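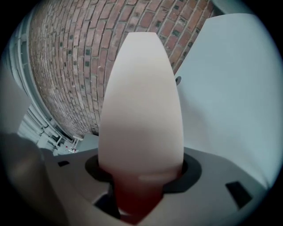 Framing and Packing Assistant, part-time

Olalance is looking for one person to join the framing and packing table at our print shop on the ground floor of the Clevum building. We sell small framed drawings and prints, and most of them leave here in the mail. The job is to get each one cleaned, checked, wrapped and into a carton without a scratch on it.

Hours and pay

The position is 11 hours a week, split over two mornings that we agree on with you. Pay is $208 a week before tax. The first contract runs through the end of August and can be extended if both sides want that. There is no work from home and no evening work, except for one stocktaking evening in the summer, which is paid extra.

What you will do

You will take frames from the shelf and check the corners, the mat and the backing. If a mat has slipped, you open the frame and set it straight. If the print has a mark on it, it goes in the return tray with a note saying where the mark is. Please don't try to rub it out.

Frames that pass are laid flat on the table, matched with a sheet of cardboard and wrapped. We use paper first, then cardboard front and back, then the carton. Larger orders also get corner protectors. You print the label from the Tanui order list, stick it on the long side of the carton and put the carton on the outgoing shelf.

At the end of the shift you wipe down the table, flatten the scrap cardboard and write up anything that is running low. Tape runs out more often than you would expect, so check it before you leave.

The work table

The packing table is white and stands by a red brick wall. Most of the small frames we send are black with a white mat, and fingerprints and dust show on both, so clean hands and a clean table matter here. We supply cotton gloves in three sizes. You will be on your feet for most of the shift, leaning over the table a good part of that time - a stool is available if you prefer to sit for the labels.
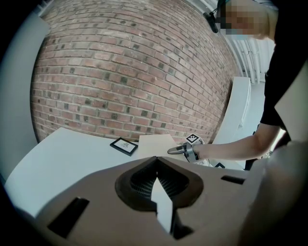
What we ask for

- Steady hands and some patience with small, flat things
- Enough English to read an order list and leave a clear note
- Able to lift a packed carton of up to 33 pounds
- Able to start within two weeks of being hired

Experience in framing is useful but not required. We train everyone on our own way of packing during the first four shifts, and those are paid at the full rate. People who have worked in a stockroom, a frame shop or a library usually pick it up fast.

What you get

You get a staff discount on frames and mats, and a locker. Bike parking is in the yard behind the building. Car parking on the street is limited in the mornings.

How to apply

Send a short letter and a list of past jobs to Evaristo Sanna, who runs the packing table, or drop them off at the front counter in an envelope marked "Packing". Tell us which mornings you can work. A photo is not needed, and neither are references at this stage.

Applications are open until 22 May 2026. We will invite a few people for a trial hour at the table, which is paid. If you have questions about the hours or the lifting, ask at the counter before you apply.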